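Shapes All Around Us: An Explainer for Young Readers

Prepared by the Learning Department of the Lallska Museum for Children
Suitable for readers aged seven to eleven

What is a solid shape?

A shape drawn on paper is flat. It has length and it has width, but it has no thickness that you can feel. Mathematicians call it a two-dimensional shape. Circles, squares and triangles are all two-dimensional.

A solid shape takes up space. You can hold it, turn it over and look at the back of it. It has length, width and height, and for this reason it is called a three-dimensional shape. A tennis ball, a brick and a tin of soup are all solid shapes.

Visitors to the Museum will find solid shapes in the Pawlak Gallery on the first floor. This explainer may be read before a visit, after a visit, or at home by readers who are not able to come.

Three useful words

People who study solid shapes use three words very often. It is worth learning them before reading further.

A face is a flat part of the outside of a shape. If you can lay your whole palm on it, and your palm stays flat, it is probably a face. Some shapes also have curved surfaces, and we shall come to these shortly.

An edge is the line where two faces meet. The edges of a cardboard box are the lines where the sides join, and you can run a finger along them.

A vertex is a corner, where edges come together at a point. When there is more than one, we say vertices. The word comes from Latin and is said "VUR-tuh-seez".

A cube, such as a sugar cube, has six faces, twelve edges and eight vertices. Every one of its faces is a square. 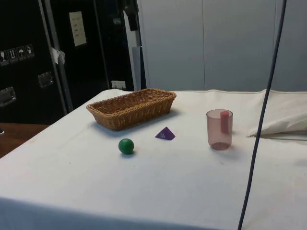 Spheres are the simplest solid shapes to describe. A sphere is perfectly round, and every point on its surface is exactly the same distance from its centre. It has no edges and no vertices. A small green ball on a tablecloth will look like a circle whether you stand in front of it, behind it or to one side, and this is true of no other solid shape. Turn the purple pyramid beside it and the outline changes each time. A sphere touches a flat table at one tiny place only, which explains why balls roll away so easily and in any direction they please.

The tetrahedron

A pyramid made from four triangles is called a tetrahedron. The name comes from two Greek words, one meaning "four" and the other meaning "seat" or "face". A tetrahedron has four faces, six edges and four vertices. There is no solid shape with flat faces that has fewer.

When all four triangles are the same size, and all their sides are the same length, the shape is called a regular tetrahedron. Whichever face it sits upon, it looks the same. This makes it suitable for use as a die. A die must be fair, meaning that each face has an equal chance of being the one on which it lands.

Most people know the die with six faces, which is a cube. The four-sided die is used in certain board games and story games. It cannot be read in the usual way, for it has no face on top. When it comes to rest there is a point at the top and a flat face hidden underneath. The makers of these dice print the numbers close to the corners or along the bottom edges, and the rules of the game tell players which number to read.

The cylinder

A cylinder has a circle at each end and one curved surface joining them. Drinking glasses, candles and rolls of kitchen paper are often cylinders, or very nearly so. Some cups are wider at the top than at the bottom, and these are not true cylinders, although they belong to the same family of shapes.

A cylinder can behave in two ways. Stood on its end, it stays where it is put. Laid on its side, it will roll, but only forwards or backwards. A tall, thin cylinder is easier to knock over than a short, wide one. If it is placed inside a cup that is wider than itself, it may lean against the wall of the cup, and the wall will hold it up.

Shapes that hold other things

Some objects are solid all the way through. Others are hollow, with an empty space inside. The amount of space inside a hollow object is called its capacity.

A cup and a basket are both containers, but they are suited to different work. A cup has no gaps, so it can hold a liquid. A woven basket has small gaps between its strands, and water would run out of it. The gaps are helpful in other ways. They let air pass through, and this keeps bread and fruit from becoming damp.

Baskets are among the oldest objects that people have made. A weaver passes one strand over and under the others, again and again, until the whole surface is firm. "A long basket is harder than a round one," says Mieczysław Wysocka, who teaches basket weaving at the Museum. "The corners want to pull inwards, and you must keep your hands steady."

Light and shadow

When light falls on an object, the object blocks some of it. The darker patch left behind is the shadow. A shadow is flat, even when the thing that makes it is solid, and it does not always have the shape you would expect. A cylinder may cast a shadow shaped like a rectangle or a circle, depending on where the light comes from.

Some materials let light through. If a material is clear enough to see through perfectly, it is transparent. If it lets light through but makes things behind it look less clear, it is translucent. If it lets no light through at all, it is opaque. Wood and metal are opaque. Tracing paper is translucent.

An activity to try at home

You will need a cloth or a large sheet of plain paper, a torch, and several small objects with different shapes. Please ask an adult before borrowing anything that might break.

Lay the cloth on a table and place the objects on it with space between them. For each object, write down its name, whether it has any curved surfaces, and how many faces, edges and vertices it has.

Next, tilt a tray very gently and find out which objects roll, which slide and which do both. Write down what you expect before you test each one.

Lastly, make the room dim and shine the torch from the side. Draw round one of the shadows. Move the torch higher and draw round the shadow again in a different colour. Never shine a torch into anyone's eyes.

Visiting the Pawlak Gallery

The gallery contains 143 objects chosen for their shapes, and most of them may be picked up and handled. School groups are asked to book in advance. Worksheets to accompany this explainer are available from the front desk, and teachers may request up to 100 copies for each school.

Text by Benoît Tessier, Learning Department. Last reviewed on Wednesday, April 29, 2026.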